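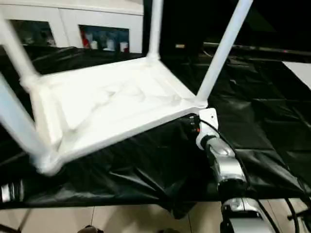 Tabouret en plastique blanc retourné, dessous de l'assise nervuré. Catégorie « assises », sous-catégorie « tabouret ».

Clamell : corpus de petites annonces de mobilier d'occasion en français

Présentation

Clamell rassemble 3799 petites annonces de meubles d'occasion rédigées en français par des particuliers. Chaque annonce a été relue, débarrassée des coordonnées du vendeur et classée à la main. Le corpus sert à l'étude du vocabulaire courant du mobilier, à la classification de textes courts et à la normalisation des dimensions et des prix.

Les textes sont conservés tels que les vendeurs les ont écrits, fautes comprises. Une colonne séparée donne une version à l'orthographe corrigée.

Contenu de l'archive

annonces.csv : le corpus, une ligne par annonce
lexique.csv : termes de mobilier relevés, avec variantes régionales
guide_annotation.txt : consignes suivies par les annotatrices et annotateurs
LICENCE.txt
LISEZMOI.txt : ce fichier

Les fichiers CSV sont encodés en UTF-8, avec le point-virgule comme séparateur. Les retours à la ligne à l'intérieur des annonces sont remplacés par le caractère « | ».

Colonnes de annonces.csv

id : identifiant de l'annonce, stable d'une version à l'autre
titre : titre donné par le vendeur
texte_brut : texte d'origine anonymisé
texte_corrige : même texte, orthographe et ponctuation corrigées
categorie : assises, tables, rangement ou literie
sous_categorie : voir le guide d'annotation, section 2
matiere : matière déclarée par le vendeur, vide si absente
prix : en euros, vide si « à débattre » ou « faire offre »
dimensions : longueur x largeur x hauteur en centimètres, quand les trois valeurs figurent dans le texte
etat : état déclaré (neuf, très bon, bon, usé, à réparer)

La colonne matiere reprend le mot du vendeur. « Bois » reste « bois » même si le titre laisse penser à du chêne. Les dimensions données en mètres ont été converties, les dimensions partielles sont restées dans le texte.

Collecte

Les annonces proviennent du site associatif Evari, fermé depuis, dont les déposants avaient accepté la réutilisation de leurs textes à des fins d'étude. L'export a été fait en avril par Ross Carnegie. Les annonces de moins de 2 lignes ont été écartées, de même que les doublons stricts. Une annonce republiée avec un prix différent est gardée et reçoit un nouvel identifiant.

Les photographies des vendeurs ne sont pas diffusées.

Annotation

Le classement a été réalisé par Davina Baxter et Birdie Begay, chacune travaillant sur la totalité du corpus. Les désaccords ont été tranchés par Sheena Gunn. Ils portent surtout sur trois cas :

les bancs-coffres, finalement rangés dans « assises » ;
les marchepieds vendus comme tabourets, classés selon le mot employé dans le titre ;
les lots (table et chaises), classés d'après le premier meuble cité.

« Pouf » et « repose-pieds » partagent une même sous-catégorie. La distinction entre « commode » et « chiffonnier » a été abandonnée, les vendeurs employant souvent les deux mots dans la même annonce.

Anonymisation

Noms, numéros de téléphone, adresses et courriels sont remplacés par [NOM], [TEL], [ADRESSE] et [MEL]. Les noms de communes sont remplacés par [LIEU]. Si vous trouvez une donnée personnelle oubliée, signalez l'identifiant de la ligne sans recopier la donnée dans votre message.

Limites connues

La sous-catégorie « chaise » est nettement surreprésentée. La literie pour enfant est presque absente. Les prix n'ont pas été corrigés : certains vendeurs ont saisi 1 euro pour faire remonter leur annonce, et ces valeurs faussent les moyennes. L'état déclaré n'a été vérifié par personne et ne doit pas servir de mesure de qualité.

Le lexique est incomplet pour les usages belges et suisses.

Versions

1.2 : ajout de la colonne dimensions, correction de la sous-catégorie des lots
1.1 : anonymisation des communes
1.0 : première diffusion

Licence et contact

Textes et annotations sous licence CC BY 4.0. Merci de citer « Corpus Clamell » avec le numéro de version utilisé. Le corpus est maintenu par Archie Morrison, atelier Haldane. Les corrections se proposent sous forme de fichier CSV à deux colonnes, id et valeur corrigée, avec le nom de la colonne concernée dans l'objet du message.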